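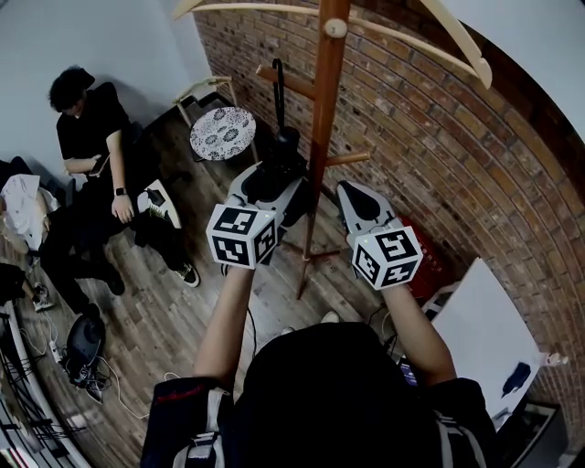 Rodau Course Delivery Records

README, second release

Welcome, and thank you for taking the time to read this before opening the files. We know that most people skip straight to the spreadsheet, and we have done it ourselves plenty of times, but a few of the columns in this one have a history that will save you an afternoon of head-scratching if you know it going in.

What this is

The Rodau records describe how courses were taught at Halliday College over two fall terms: whether a class met in a room, met online at a set hour, ran online with no set hour, or did some mixture of these. There are 1,243 rows in the main table, one for each course section that was open for registration on the first day of term. Sections that were added later in the term sit in their own file, because the registrar's office recorded them on a different form with fewer fields, and we didn't want to fill the gaps with guesses.

The project started as a small favor for the advising office, which wanted to know whether evening students were being offered a fair share of in-person classes. It grew from there, as these things do. People in the library asked for building codes, the bus planners at Bodia asked for start times, and by April we had something that seemed worth cleaning up and sharing properly.

What you'll find in the folder

sections.csv is the main table. Start with this one.
late_sections.csv has the sections added after the first day. It has no room column.
buildings.csv matches the short building codes to full names and to the nearest campus entrance.
survey.csv holds the student answers described further down.
changes.txt is a running list of corrections, newest at the top.

Columns that need a little explaining

section_id: A made-up number. It does not match the registration number students see, and it won't join to anything outside this folder.

mode: One of room, online_set, online_open, or mixed. The college used a longer list of labels in the first fall and a shorter list in the second, so we folded the older ones into these four. The original label is kept in mode_raw in case you disagree with how we did it (and a couple of readers of the first release did, very kindly).

seats_offered: The cap on the first day. Departments raise and lower caps all through the first week — sometimes several times in one morning — and we only kept the opening figure.

seats_filled: Enrollment at the end of the add period. This can be larger than seats_offered when an instructor signed students in over the cap. Please don't treat those rows as mistakes.

start_time: Local time on a 24-hour clock. Blank for online_open sections, which is correct. Saturday classes are included and carry an S in the days column.

building: Blank for anything fully online. The Clastau annex appears under two codes, CL and CLX, and both are the same building. The second code came in with a new scheduling system. We left both in place so that the table still matches the printed schedules, and buildings.csv ties them together.

The student survey

At the end of the second fall, 438 students filled out a short form about how their classes were taught and how they would like them taught the next time. The answers are in survey.csv. The link went out in the weekly student email, so the people who replied are the people who read the weekly student email, and we would ask you to keep that in mind before saying anything grand about what Halliday students want. First-year students are thin on the ground here, and nursing students are very well represented.

We removed the free-text comments. Many of them were thoughtful and some were quite funny, but too many mentioned a particular class or instructor for us to feel comfortable passing them along.

Known problems

Lab sections in chemistry were listed separately from their lectures in the first fall and together in the second. If you are comparing the two years, drop the labs or combine them first.

In 11 rows the mode and the building contradict each other, such as an online section with a room attached. We asked the departments and didn't get an answer we trusted, so these are marked with a 1 in the check column.

Using the files

You are welcome to use these records for teaching, research, or plain curiosity. Please cite them as Rodau Course Delivery Records, release 2, and mention the release, as the mode labels changed between the two. If you find something that looks wrong, write to the project address with the section_id and a sentence or two about what you expected to see. Replies can be slow during registration weeks.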